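Changing a watch strap at home (leather, spring bars, no jeweller)

Updated February 2022, added the bit on curved ends.
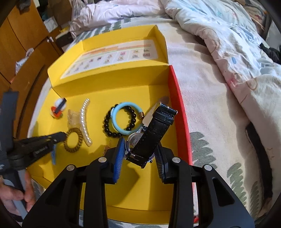
Black leather strap, silver buckle, dark blue dial.

Quick one. Well, quick-ish. Strap goes, watch is fine, shop in Plavcombe wants silly money to fit a new one and keeps it overnight. Do it yourself. Ten minutes the first time, two or three after that.

Covers ordinary watches with spring bars. If yours has screws through the lugs, or the strap is moulded in as part of the case, different job. Stop here and look up your model.

What you need

Spring bar tool. Forked end one side, pointed end the other. Cheap one will do to start. Mine is a Karakaya, the fork is slightly too fat for narrow gaps but I've got used to it.
New strap, right width. See below.
Spare spring bars. Get them even if you think you won't need them.
Masking tape or low tack tape.
Soft cloth, tea towel folded over is fine.
A tray or lid with sides. Spring bars fly. They really do.
Decent light. Desk lamp pulled right down.
Reading glasses if you're that age.

Don't use a kitchen knife. People do. You'll scratch the lugs or your thumb, normally both.

Measuring up

The only measurement that matters much is the lug width, the gap between the two prongs where the strap joins the case. Measure the inside of the gap, metal to metal. NOT the width of the case and not the width of the old strap at the buckle end, straps taper.

Steel rule is OK. Digital calipers better. Old leather can be squashed or spread so measure the metal if you can, strap off. Mine is 20 mm, very common size. Watch straps are sold in whole millimetres mostly, odd numbers are out there too but less choice.

Between sizes? Go down for leather if the gap is tiny, never force one that's too wide. It'll go in, look awful, crease along the edges and the bar will be under strain all the time.

Look on the back of the old strap as well. Size is sometimes stamped there. Quite often worn off.

Length

Two numbers on the listing usually, long piece and short piece. Put a strip of paper round your wrist where the watch sits, mark it, lay it flat. I'm 17 cm and a regular length lands me on a middle hole, which is where you want to be. Bigger wrist, look for long or XL. Small wrist, short ones exist but you have to hunt. Extra holes can be punched but the tail ends up flapping about.

Remember the case takes up some of the distance. So don't go adding the two strap pieces together and panicking.

Thickness

Gets forgotten. A thick padded strap may not turn in the gap between bar and case. On a slim dress watch go for 2 mm or thereabouts at the lug end. Chunkier watch can take more. If the listing only gives one thickness it's usually the fattest part so email and ask. Sakico do reply, took a couple of days last time. Bruvia just list it properly on the page, good for them.

Getting ready

Wash hands. Sit at a table, not on the sofa, you will lose a bar down the sofa.

Wipe the watch over first. There'll be grot where strap meets case, skin and dust and whatever. Wooden cocktail stick gets most of it. Don't poke at the crown.

Tape the lugs. Small bit on the back of each, over the inside corner as well if you can get it to lie flat. Polished cases mark if you so much as look at them. Brushed finish hides more, tape it anyway.

Take a photo on your phone of which strap piece goes where. Sounds daft. Buckle half goes at the 12 o'clock end, the half with holes goes at the 6. I've done it the wrong way round and not noticed til I was on the bus.

Taking the old strap off

1. Watch face down on the folded cloth. Check nothing gritty underneath. If the crystal is domed make sure it's sitting in the soft part.

2. Look in the gap between strap end and lug, from the back. You should see a sliver of the bar, with a little shoulder or flange on it. That's what the fork grabs.

3. Fork in, on the shoulder, from the back. Pull towards the middle of the strap, away from the lug. Gentle. You'll feel the spring give.

4. Keep it pulled in and tip the strap up and out on that side. Thumb over the bar end while you do it. Once one end is free the other just lifts.

5. Bar out of the strap, into the tray. Do the other side the same.

If there are little holes drilled right through the outside of the lugs, lucky you. Use the pointed end, push in from outside, strap drops off. Far easier.

Won't budge? Probably muck or a touch of rust. Tiny drop of light oil on a cocktail stick, right at the lug hole, leave it half an hour, try again. Wipe off the excess, it will stain leather (the old strap doesn't matter, the new one does). Still stuck and you're bending the tool, take it to somebody. Seized bars sometimes have to be cut and that's not for the kitchen table.

While it's off

Best chance you'll get to clean between the lugs. Damp cloth, not dripping. Soft toothbrush. No washing up bowl unless you are certain about the water resistance, and on an old watch you're not certain.

Check the bars. Press each end in with a fingernail. Should spring back crisp. Bent, gritty, one end lazy: bin it. They cost pennies. I've got one of those boxes with 700 in, assorted sizes, will outlive me. A failed bar drops the watch on the pavement so don't be tight about it.

Match bar length to lug width. A short bar might click in and feel fine and then pop out the first time you catch it on a door handle. Diameter matters too, fatter bars are stronger but they've got to fit through the strap and the tips have got to fit the holes.

Fitting the new one

1. Slide the bar through the loop at the end of the strap. New leather can be tight. Twist as you push. If it's glued shut inside open it up with the pointed end of the tool, slowly.

2. Watch face down again. Lining side of the strap facing up at you. Buckle half to the 12 end.

3. One tip of the bar into its hole. Hold the strap at a slight angle.

4. Fork on the shoulder at the other end, squeeze the bar in, lower it between the lugs. Slide along til you feel it find the hole. There's a click. Sometimes not much of one.

5. Same other side.

6. Tape off. Pull it slow.

The test

Don't skip. Hold the case over the tray or a cushion, and tug each half of the strap. Proper tug, straight out, then side to side. Look from the back too, both ends of the bar should sit level. If one side looks a hair lower than the other it isn't home. Squeeze, wiggle, try again.

Quick release straps

Little lever sticking out on the inside near the lug. Pull lever with fingernail, bar shortens, done. No tool. Worth the extra if you like swapping about. The levers can dig in a bit on a thin strap. Still do the tug test.

Curved ends

Somebody asked so adding this. Straps with a curved end follow the case so there's no gap showing. Look smart but they're cut for one shape of case and you often need curved spring bars to go with them. Curve of the bar goes away from the case, bowing out. Get it the wrong way and it jams. If the listing doesn't say which case it's for I'd leave it and get a straight one.

Buckle

Old one nicer than the new one? Swap it over. Buckle is on a spring bar as well, same method, usually easier. Measure the buckle end seperately, it's narrower than the lug end on most straps. Check the tongue lies flat after.

Breaking in

Leather will be stiff for a week or two. Bend it by hand into a curve a few times, don't fold it sharp. Wear it on the looser hole to begin with. Don't soak it, don't put it on a radiator. I tried the radiator in December and it cracked along the stitching, my own fault.

Take it off to wash up. Let it dry flat if it gets rained on. Bit of leather balm now and then on the top side, hardly any, and keep it off the lining.

Smelly? Lining's had it. Wipe with a barely damp cloth, air it, if no better time for a new strap.

Problems

Strap squeaks. Leather rubbing on the case, settles down normally.

Watch rocks in the lugs. Bars too thin for the holes, go up a size.

Strap won't swivel. Too thick at the end. Send it back, don't shave it.

Scratch on the lug. Live with it if polished. Brushed, you can soften it with a fibreglass pencil following the grain, tiny strokes, and stop early.

Bar on the floor. Torch flat on the floor, look for the shadow. Or magnet on a string. Then give up and open the box of spares.

Metal bracelets are on a separate page, pins and collars and all that, still half written.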